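About Trekby

Trekby sorts, checks and repacks mixed household goods for small shops and resellers. We work from a single floor of 2974 square feet, divided into receiving, sorting tables and packing. Stock arrives in unsorted lots and leaves in labeled cartons with a printed contents sheet. Our two regular carton sizes are coded 155 and 162.
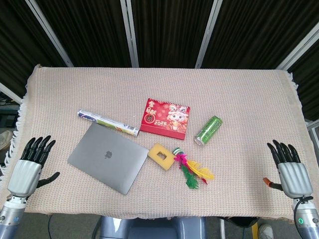
Sorting is done by shape and surface first, and by use second. Flat, rigid items go to the bottom of a carton, and anything that rolls is packed against a side wall. A closed laptop, a boxed roll of plastic wrap and a green can on its side may share one table at this stage, but they go into three different cartons. Soft and light items – a yellow sponge, a feather shuttlecock toy – are held back until last and placed on top. Spiral-bound desk calendars are folded flat and packed upright along the edge.

Receiving is handled under the name Jalel, and the labeling software, Prenow, is maintained in house. Lots of fewer than 100 items are accepted by prior arrangement. Contents sheets are kept on file and can be reissued on request – quote the carton code and lot number.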